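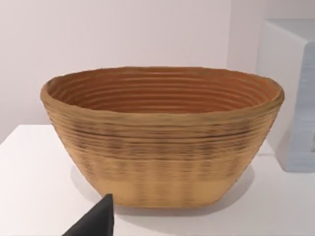 The basket, in the practice kitchen. Rendered, like everything else in there.

31 Oct 2020

Stayed late again. Conon wants the prep line at the Marovness kitchen ready for the arms by July, and until then my job is to sit in the back office and go through simulated runs and mark them pass, fail or unclear. I used to run a shift of 16 people. Now I look at a basket on a white counter.

The Indel people sent over 1,730 runs in the first batch. I was told to do 100 a day and I did 100 the first day, and my eyes hurt so much that I drove home with the radio off. Since then I do what I can and write down the number I did. No one has said a word about it, which makes me wonder who reads the sheet.

What bothers me is how clean it all is. A counter in our kitchen has a cutting board sliding around on it, a wet towel, somebody's coffee, and a tray that was supposed to go out ten minutes ago. I brought this up at the Thursday-type meeting (they move it every week) and the fellow from Indel said clutter comes in a later phase. Everything comes in a later phase. Training for the staff is a later phase. So is the part where they tell us how many of us stay.
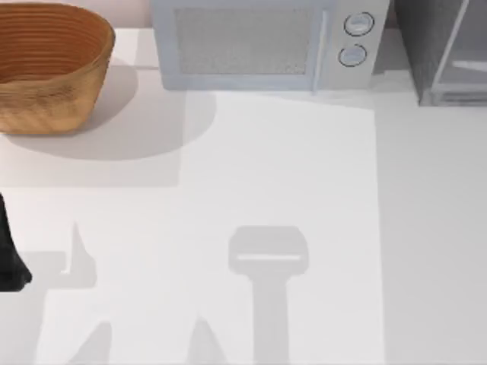 I asked about that last one straight out. The answer was that the work would change and that people would be "moved up to oversight." I am oversight, as far as I can tell. It pays the same as before and my back feels better, I'll give them that. But there's one of me, and I can't see them needing 16.

The two women from the early shift stopped by my desk at lunch and wanted to see what the robots were up to. I let them watch a few runs. One of them laughed and said she could have the whole counter cleared in the time it took to load the file. The other one didn't laugh. She has been at Valentini too, before this, and she says they heard the same speech there, nearly word for word, and the slow arms got faster.
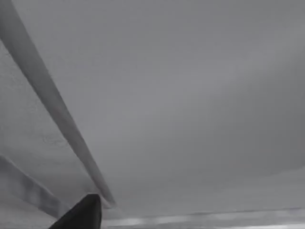
I still don't know what to do with the gray ones. Some of the views have no color in them and come so close in that I can't say what I'm supposed to be judging. The guide says to use "unclear" sparingly. I used it a lot today. If they want a pass from me they can send a view I can make out.

Somebody at Conon put up a slide that said 1,000 hours saved. Saved from what, it didn't say, and I'd like to know whose hours they were. Maybe I'm being sour. The lifting was bad and I won't miss it, and two of the younger guys are excited and have asked if they can sit in with me – I said yes, bring your own chair.

Need to ask payroll whether the late hours go on the old code or the new one. Also pick up candy before the store closes.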